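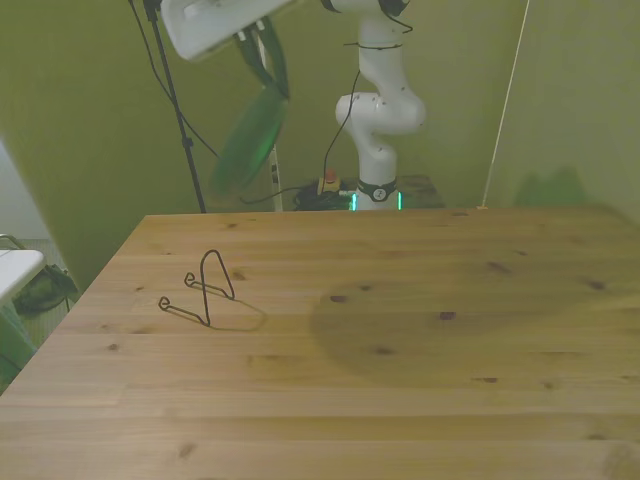 Black wire object on a pine table

Caring for pine tables in shared rooms

Guidance for keyholders at Bradavmont, covering the hall, the reading room and the annexe. Please read it before the August closure, when the tables receive their yearly treatment.

Routine cleaning

Dust the surface with a dry cotton cloth, working along the planks. Wipe up spills at once. For sticky marks, use a cloth wrung out in warm water with a few drops of washing-up liquid, then dry the wood with a second cloth. Bleach and scouring pads must not be used on any table.

Removing a water ring

1. Leave the mark to dry overnight.
2. Rub it lightly with fine sandpaper, following the grain.
3. Brush away the dust and apply a thin coat of clear wax.
4. Wait one hour before buffing.

Knots may release a little resin in warm rooms. Scrape off any hardened resin with a plastic card and do not sand the knot itself.

Yearly waxing

Clear the table and open the windows. Apply Dankwa clear wax sparingly with a folded cloth, one plank at a time. Tables should be left bare until the following morning.

Metal items

Wire stands, trivets and lamp bases should have felt pads fitted beneath them. Lift such items when moving them. Replacement pads are kept in cupboard 738, next to the Ferik store.

Damage that goes deeper than the surface should be reported to Alun Gethin on extension 1710. Please quote the room name and the table number.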